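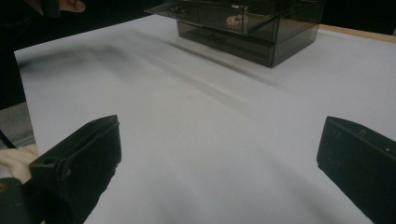 4. Preparing the table and checking the fingers

This section is for the hand-held gripper from the Plarnden plans, after you finished the assembly in section 3. Please read all the steps one time before you begin. The work takes one evening if the fingers are already printed.

4.1 What you need

The assembled gripper with both fingers mounted
The camera, already fixed on its bracket
A table with a flat, light top
One small box or tray for the practice objects
A steel ruler, at least 300 mm
Hex key 2.5 mm
Soft cloth, dry

4.2 The table

1. Clear the table fully. Tools, screws and cups go to another place. Small parts which stay on the table will appear in the recordings, and later it is much work to remove them.

2. Cover the top with something white or light gray if it is dark wood or has a strong pattern. Paper from a roll is good. Pull it flat and tape it only under the edge, so the tape does not come in the view.

3. Set the lamp so the light is soft. I point mine to the ceiling. A lamp directly above the table makes hard shadows from the fingers.

4. Put the box with the practice objects at the far side of the table. Leave minimum 200 mm of free surface between the box and the place where you will work.

Note: A box of clear or tinted plastic is possible, but it gives reflections. In our shop Ayman Fakhoury prefers a plain cardboard tray for the first tests, and I agree with him for beginners. After the first good recordings you can change to plastic.

4.3 The fingers

5. Hold the gripper in the hand you will use for recording. Squeeze the handle slowly until the fingers close. The two tips must meet on their flat faces. If one tip is higher, loosen the screw at the mount a half turn, move the finger, and tighten again.

6. Open the gripper completely and measure the distance between the tips. With the Liker handle it should be 129 mm. With the older Saliba handle the opening is smaller, and you must write down your own value, you will need it in section 6.

7. Squeeze and release ten times. The fingers should return by themselves to the open position. If they stay half closed, check first the spring, then the slots where the fingers slide. Do not put oil on printed parts. A little dry lubricant is enough.

8. Wipe the tips with the dry cloth. Scratches and light spots on black plastic are normal after some use and do not need repair. A crack is different — change the finger before you continue.

Caution: Keep the fingers of your other hand away from the mount when you squeeze. The gap behind the fingers closes faster than the gap in front.

4.4 The cable

9. Lead the camera cable back along your forearm, not between the gripper and the table. Fix it loosely at the elbow with a fabric strap. Leave a loop at the connector, big enough for two fingers.

10. Move your arm over the whole table, to both sides and to the far edge. The cable must not become tight in any position.

Caution: Wide sleeves can go into the mechanism. Fold them up or put an elastic band on the wrist. I pulled a thread from a good sweater in this way.

4.5 The test recording

11. Start the Jelau recorder and wait until the preview is stable. Both tips must be visible in the lower part of the picture, one at each side, with the table between them.

12. Hold the gripper open over the table and stay still for five seconds. Then move slowly toward the box, take one object, put it down on the free surface, and go back to the start position.

13. Stop the recording and look at it. If the table is smeared when you move, you are moving too fast or the exposure time is too long. Try first to move slower. If this does not help, add light and shorten the exposure.

14. Repeat the test until you have three recordings in a row without a problem. Delete the others now, before they mix with the real ones.

Note: If another person works with you, agree before which part of the table each one uses. Ghassan Hijazi and I put the second person at the back edge. This person puts the objects back in the box between the recordings and takes the hands away before the next start.

Note: My own collection has now 3,719 recordings, and most of the bad ones come from the first days, when I skipped step 10.

When the test is good, mark the position of the box with a pencil on the paper and continue with section 5, Calibration of the opening.

Section last changed: 14 Mar 2025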